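机器人夹爪对比试验（拆解作业）

机器人夹爪对比试验，指在同一机械臂、同一控制器和同一组工件条件下，更换末端执行器或更改其设置，并对抓取结果进行记录和比较的测试活动。在电子产品拆解与再制造领域，此类试验多以台式计算机主机为工件，考察夹爪在狭窄机箱内接近、夹持和取出零部件的能力。本条目主要介绍以台式计算机为工件的试验方法，兼及与之相关的腕部相机、固定相机和控制器的比较。

目录
1 名称与范围
2 背景
3 试验对象
4 夹爪类型
5 相机与控制器
6 试验程序
7 评价指标
8 赫恩洛试验
9 局限与争议
10 参见

名称与范围

“夹爪”又称夹持器、手爪，英文作gripper，属于末端执行器的一种。真空吸盘、电磁吸头和各类专用工具同属末端执行器，一般不列入夹爪对比试验，但在拆解作业中常作为参照组出现。部分文献将以整机为工件的试验称为“机箱内试验”，以区别于在平整台面上抓取散放物体的“台面试验”。两者的主要差别在于，机箱内试验中夹爪的外形尺寸与手指长度对结果的影响通常大于夹持力。

试验只比较抓取与取放环节。螺钉拆卸、线束剪切和外壳开启通常由人工或专用工位预先完成，所得数据不计入夹爪成绩。

背景

废旧台式计算机的结构较为规整，内存条、扩展卡、硬盘和光驱等部件多采用插接或卡扣固定，长期被视为自动拆解的适宜对象。早期方案以专用夹具为主，每种部件对应一种工具，换型时须停线更换。随着协作机械臂价格下降，研究单位和设备厂商转而尝试以少数几种通用夹爪完成多数工序，对不同夹爪进行系统比较的需求随之产生。

在较长时期内，各单位所用工件、姿态和判定标准互不一致，公布的成功率难以相互参照。俞建国（Jianguo Yu）在一份关于拆解工位的综述中指出，同一款两指夹爪在不同报告中的内存条取出成绩相差悬殊，主要原因在于有的报告以“离开插槽”为成功，有的则要求“放入料盒且金手指无划痕”。此后，规定统一的起止条件成为试验方案的基本内容。

试验对象

台式机主机内常用的抓取对象包括以下几类。

内存条：厚度小，插接紧，两端一般设有卡扣。卡扣须先行打开，夹爪应沿插槽垂直方向施力。相邻插槽间距有限，手指过厚时会与邻近内存条或插槽相碰。

扩展卡：以挡板和插槽共同定位，取出时先松开挡板一侧的固定件。卡体较宽，适于双侧夹持，但下方常有线缆经过。

硬盘与光驱：质量较大，多装于导轨或托架之中，取出方向与主板部件不同，要求机械臂能够改变接近角度。

线束与接头：形态不固定，是各类夹爪失误较多的项目。电源接头带有锁扣，须在按压锁扣的同时拔出，单臂单夹爪不易完成。

散热器、风扇及处理器：散热器与处理器之间的导热材料可能已经硬化，直接上提有损坏插座的风险，多数方案将其单列，不与其他部件合并计分。

夹爪类型

平行两指夹爪的手指作平行移动，夹持面始终相对，适于内存条和扩展卡等片状零件。其优点是标定简单、重复定位误差小；缺点是夹爪本体较宽，伸入机箱时容易与侧板或线束发生干涉。

连杆式夹爪以连杆机构驱动手指，可在开合过程中改变手指的角度。此类夹爪能适应外形不规则的部件，但指尖轨迹并非直线，在夹持薄片时须由控制器补偿高度变化。

三指夹爪多用于抓取圆柱形或块状零件。在机箱内试验中，其抓取稳定性较好，但所需空间也较大，通常只在光驱、硬盘和风扇项目中参加比较。

柔性夹爪采用弹性材料制作手指，不易损伤元器件，对插接较紧的部件则往往拔出力不足。

除夹爪本体外，指尖亦属可更换件。科瓦尔奇克（Kowalczyk）系列指尖按宽度和表面纹理分级，可安装于多种夹爪，试验中常用来区分“夹爪造成的差异”与“指尖造成的差异”。

相机与控制器

相机的布置方式分为腕部安装和固定安装。腕部相机随夹爪移动，能够在接近阶段提供近距离画面，但手指和夹爪外壳会遮挡部分视野，手指越宽，遮挡越明显。固定相机设于工作台侧面或上方，视野覆盖整个机箱，分辨细小零件的能力较弱，且在机械臂伸入机箱后可能失去对指尖的观察。现行方案多同时采用两种相机，并要求在报告中注明每一次判定所依据的画面。

金属机箱、处理器顶盖和散热片的反光对两种相机均有影响。试验期间应保持照明不变，不得为单个夹爪另行调整光源。

控制器方面的比较集中于位置控制与力控制。位置控制依靠预先标定的坐标，速度较快，工件偏移时易产生侧向力；力控制可在接触后修正方向，所需时间较长。弗莱肯（Flerken）控制器提供两种模式的切换接口，记录格式统一，因而在若干单位的试验中被用作公共平台。

试验程序

典型程序由准备、标定、执行和复核四个阶段组成。

准备阶段将主机侧放于工作台上，拆去侧板，使内部部件朝上，并以夹具或定位件限制机箱移动。主机应断电静置，电源线及外部接头全部移除。机箱在整组试验中不得改变朝向。

标定阶段确定机械臂基座、工作台和相机之间的位置关系，每次更换夹爪后须重新测定工具中心点。更换指尖而不更换夹爪本体的，亦按更换处理。

执行阶段由机械臂自统一的起始姿态出发，接近目标部件，完成夹持、拔出和放置。部件进入料盒并松开手指后，一次试验结束。手指触及非目标部件的，记为一次碰撞；触及后仍完成取放的，成绩有效，但须附注碰撞位置。

复核阶段由未参与操作的人员根据相机记录判定结果，并检查部件和插槽有无损伤。

评价指标

常用指标有取出成功率、单次用时、碰撞次数和部件损伤率。部分单位另设“可达率”，即在不移动机箱的前提下，夹爪能够到达的目标部件占全部目标部件的比例。可达率与夹爪外形直接相关，可在正式试验之前以空载方式测得。

夹持力峰值和侧向力由腕部力传感器记录，一般作为参考数据列出，不参与排名。

赫恩洛试验

赫恩洛（Hirnlow）试验是机箱内夹爪比较中引用较多的一组试验，由秦佩怡（Peiyu Qin）与莫雷娜·巴西（Morena Bassi）主持设计，机械部分由邵安琪（Anqi Shao）负责。试验选用4种夹爪，对9类部件进行取放，总计1000次，全部在同一型号机械臂上完成。参试夹爪包括基洛（Kirow）两指夹爪及其加长手指型。

结果显示，加长手指型在内存条项目中的碰撞次数少于标准型，在硬盘项目中则因手指挠曲而用时较长。连杆式夹爪在扩展卡项目中表现稳定，在内存条项目中多次出现指尖下沉。全部记录中有33次被判为无效，原因包括标定失准和机箱移位。

邹婉婷（Wanting Zou）其后对记录进行了重新判读，认为在腕部相机受到遮挡的情况下，原判定对轻微碰撞有所遗漏，并建议将固定相机画面列为必备依据。该建议已写入试验方案的修订版。

局限与争议

对此类试验的批评主要集中在工件的代表性上。试验所用主机多为状态较好的商用机型，而实际回收线上的主机常有积尘、变形和零件缺失，线束走向亦不一致。有意见认为，应在工件中加入一定比例的受损机箱；反对意见则认为，此举将使不同批次之间失去可比性。

另一争议涉及双臂作业。单臂试验便于隔离夹爪本身的影响，但拔除带锁扣的接头通常需要两臂配合，以单臂成绩推断双臂工位的效率并不可靠。目前尚无得到普遍采用的双臂计分办法。

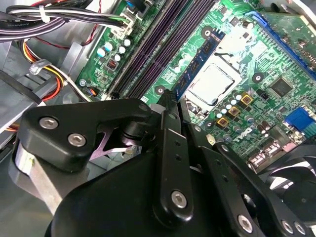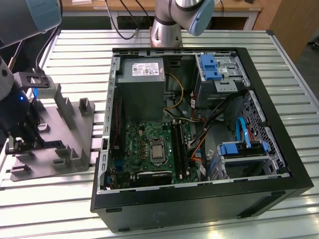
台式计算机主机内部的夹爪作业。第一幅：腕部或夹爪处相机视角，黑色夹爪伸入机箱，指尖邻近蓝色内存条；第二幅：固定相机视角，主机侧放于开槽铝制工作台上。

参见

末端执行器
手眼标定
力控制
电子废弃物处理
再制造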